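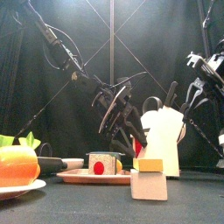

Family Law Basics, Unit 4: Dividing the Household
Instructor: Sosina Birhane

Read the Marciniak handout before class. It runs 21 pages, and the tables matter more than the prose.

Separate property: what each spouse owned before the marriage, plus gifts and inheritances. Keep it separate or lose the argument later.

Marital property: nearly everything else, including the debts everyone forgets to list.

Practice problem: the Grumiks have $2,760 in joint savings and a $250 blender. Draft a settlement. Expect to spend most of your hour on the blender.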